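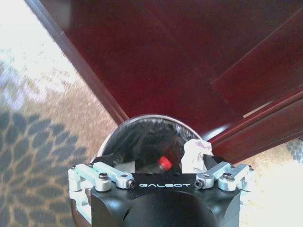 Werkum Boards > Workshop > Learning systems
Thread: How many bottle examples before you stop believing the number?

latheandplaster
Original post, November 7, 2018

We are gathering examples for a tidying task: bottles and bins, done in furnished rooms. The log stands at 3002 examples and I have been told this is "plenty". Plenty for what? Nearly all of them use the same sort of bottle. I'd like to hear from people who have trained on a set like this and then tried it in a room it had never met. Please don't send me the Lindemann write-up, I have read it and it leaves out every failure.

ohmsweetohm
Depends what you vary. We did a smaller set at Julldale in October and changed the bin liner, the carpet and the time of day. It did better than the big set we had before, which was all one kitchen.

latheandplaster
Better at what, though? If you tested in the same building I'd expect it to do better.

ohmsweetohm
Same building, different floor. I know, I know.

grumblebee_k
Clear bottles are the part I'd worry about. Put one on a black liner and most of what the wrist camera gets is liner, with a bit of shine. The only thing that stands out is the cap. I would bet a month's pay your system is learning to find red caps and has no idea what a bottle is.

latheandplaster
That has been my argument for weeks. Have a look at one with the bottle already in the fingers:

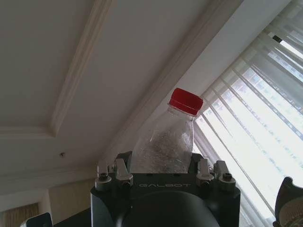
Bottle held upright, red cap, window behind the shoulder.

Half the plastic has gone pale against the blinds and the other half is grey speckle. A person has no trouble with it. I'm not convinced the system does.

pivot_and_pin
I disagree with both of you. Glare is good. If every example were lit like a shop counter you would be back in a fortnight complaining that it falls over near a window. Leave those in and collect more of them.

grumblebee_k
More of them with the same cap, yes. Then it finds red caps near windows.

pivot_and_pin
So buy some blue caps! It's a shopping problem.

latheandplaster
I asked for other caps. The answer from Clolmont, who are paying for this, was that a change partway through would "muddy the set". I'd say it is muddy already, but they like a tidy total.

ohmsweetohm
How are you labelling the ones where the grip slips and the operator has another go? We kept ours and marked them. 11 operators, and every one of them had a different idea of what counted as a second try.

latheandplaster
They get thrown away. I objected to that as well.

pivot_and_pin
Now that I would fight over. Keep the slips. It needs to see what recovering looks like.

grumblebee_k
Agreed, for once. Though I'd still hold back two whole rooms and a bag of odd bottles, and let no one train on them. Until those have been tried, 3002 is just how long you were at it.

latheandplaster
Two rooms I can probably get. I'll bring the odd bottles from home and say nothing to Clolmont until there is a result, good or bad. Will post it in this thread either way.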